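Eter Sort — planning and simulation for small-parts kitting

Home / Software / Motion and task planning / Eter Sort

Eter Sort is a task planner for benchtop robot arms that put loose parts into labeled trays. It takes a list of objects and a list of destinations, works out the order of picks, and sends joint paths to the controller. The same job file runs in the simulator and on the real cell.

Destinations are set by name. A job for a three-way organizer might send cells to BATTERIES, hex nuts to NUTS+BOLTS and everything else to a default bin or back to the table. If an object has no rule, the planner leaves it alone and writes a line to the log.

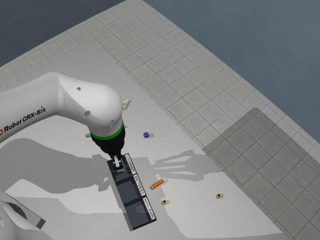 Text and renders: Bronwyn Stubbs, Gestamska office. Updated December.

What the planner does

Each cycle starts with a pose estimate for every part it can find. Sort ranks the parts by reach and clearance, then checks the grasp against the tray rims and neighboring parts before it commits. A pick that fails the check goes to the back of the queue. After 4 failed checks the part is flagged for the operator.

Strong shadows used to be the main cause of false detections. Version 4 adds a lighting sweep, which re-renders a job under 30 light positions and reports any part the detector loses or doubles. You can run the sweep overnight from the command line.

Scene editor

Arm, table, tray and room are separate assets. Move the table and the reach map updates. Walls and shelves count as obstacles only if you tick the box — leave it off for open floor cells, as it adds to planning time.
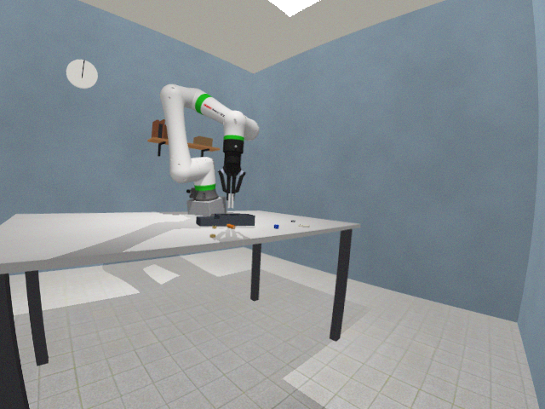 Angus Dunstan: We moved over from Lowther Planner in the spring. The reach map saved us a new pedestal. I would still like the sweep to export to a spreadsheet, and the obstacle box should be on by default.

Spreadsheet export is on the list for the next release. The obstacle default can be changed now under Settings, Scene.

Specifications

Parts per job: up to 300
Stock part models: 130
Planning: joint space, with straight-line approach and retreat
Input: depth camera or simulated depth
Job format: plain text, one rule per line
License: per cell, simulator seats free

Support is by email through the Godelden desk. Include the job file and the log with any planning fault. Jobs saved in version 3 open without changes, but grasp offsets need to be checked once before they run on hardware.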